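FOR IMMEDIATE RELEASE
April 2019

Plolgate puts pick-and-place automation to work in its sample rooms - staff move off restocking, nobody's hours cut

RADHAM - Plolgate, the product testing company, today announced that the first stage of its Adthorpe automation program is up and running at the Radham office. Bottles, jars, cans, cups. The small stuff that has to be picked up, moved, put back and checked, all day long, every day there is a test panel. Until March all of that was done by hand.

The program covers 74 handling tasks. Pick up a bottle, set it upright, face the label forward, move it from shelf to table, back again. None of it hard. All of it tiring, and it has been the number one complaint in the staff survey for as long as there has been a staff survey.

"I started here restocking shelves," said Retno Sitompul, who runs sample operations at Radham. "You'd get in early, set up the room, somebody uses it for an hour, you put it all back. Then again after lunch. My wrists knew what day it was before I did. So when they asked who wanted to help teach the system I put my hand up first."

How the work is done now

The arm software, supplied by Lumenta, learns from people. Staff use a hand-held gripper with two fingers and a camera and do the task the way they would normally do it, a bit slower. The recordings go to Lumenta and come back as something the arm can run. No programming on our side, no cage to build before you can start. Each task gets recorded in the room where it will be used, with the regular clutter left where it is, becuase a tidy room is no help to anyone later on.
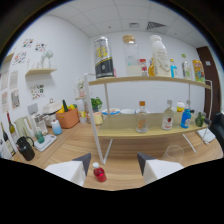
Gripper at a bottle of red liquid, with the two-tier shelf behind it. Radham office.

A recording shift is 60 minutes and then you stop. That was a staff request and it went in the agreement. Two shifts a day at most for any one person, with other work in between. Nobody is timed against anybody else. There is no leader board - one was proposed, it was turned down in the first meeting.

New people get 10 practice runs before anything they record is kept. Most say the hardest part is holding back. You want to just grab the thing. The gripper wants you to line up first, both fingers, then close.

What changes for the people

Plolgate employs 114 people at Radham. No jobs have been cut under the program and none will be during the first stage. That is in writing and a copy is on the board by the lockers.

What does change:

Restocking and reset work moves to the arm, one task at a time, only after the people who do the job now have signed off on it. If they say it isn't ready it isn't ready.

Sample room staff move over to panel support. Greeting testers, running the sessions, writing up what came out of them. This is a higher pay grade and the grade starts with the training, not after.

Recording work is paid at the higher grade too. There was some back and forth on this. Management first had it down as ordinary duties. Staff pointed out that they were handing over years of knowing how to do something, and that should be worth something. It is now.

Anyone who would rather stay on hands-on work can. There is still plenty - deliveries, cleaning, anything heavy, anything open or spilled. The arm doesn't do spills.

"People asked me straight out, are you training your replacement," Sitompul said. "I said I don't know what happens in ten years and neither does the company. What I know is what's in the agreement, and I read every page of it. What I'd like is for the boring part to go away and for me to still be here. So far that's how it's going."

Why small bottles

The question comes up on every visit. Why not start with boxes, boxes are easy. True, but boxes are not what wears people out here. A sample room is nearly all small containers, and they are all different. Tall, squat, clear, colored, full, nearly empty. Clear ones are difficult for a camera, a slim bottle tips over if you look at it wrong, and a cap that is wider than the neck changes where you have to hold it.
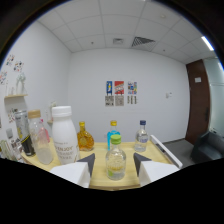
So the list was put in order by how much staff disliked each job, not by how easy it was for the machine. Lumenta wanted it the other way around. The compromise was a mix, with a few easy ones up front so that everyone could see something working early on. Moving a single upright bottle went first. Crowded tables came later and are still being worked on - reaching for one container without knocking the one behind it is something people do without thinking and the arm very much doesn't.

Staff also decide what gets re-recorded. If an object changes shape, or a supplier switches caps on us, whoever notices it fills in a one-page form and it goes on the list. The form used to be three pages. Nobody filled in the form when it was three pages.

Cameras and privacy

The camera on the gripper records the table and whatever part of the room it is pointed at. The view is wide. So, rules: a sign goes on the door when recording is on, people not taking part can ask for it to stop and it stops, and there is no sound. Recordings are used for the handling tasks only. They can't be used for attendance, for reviews or for discipline. Staff can ask to see anything they appear in and ask for it to be deleted, and they don't have to give a reason.

What's next

The second stage takes in the storage area and the wash-up counter. Start depends on how the first stage goes and on a vote of the staff affected by it. No date yet. Plolgate will share the injury and sick leave figures from the first stage with all staff before that vote is held, good or bad.

A open session for employees and their families is planned at Radham, where visitors can try the gripper for themselves. Details will go out by email and on the lunch room board.

About Plolgate

Plolgate runs product tests for makers of food, drink and household goods. It sets up sample rooms, brings in testers and reports on what they think. The Adthorpe program is its first use of automation in rooms where people are also working.

Media contact

Plolgate press desk, Radham office. Interviews with sample room staff can be set up on request, please allow a little time as they are on shift.

###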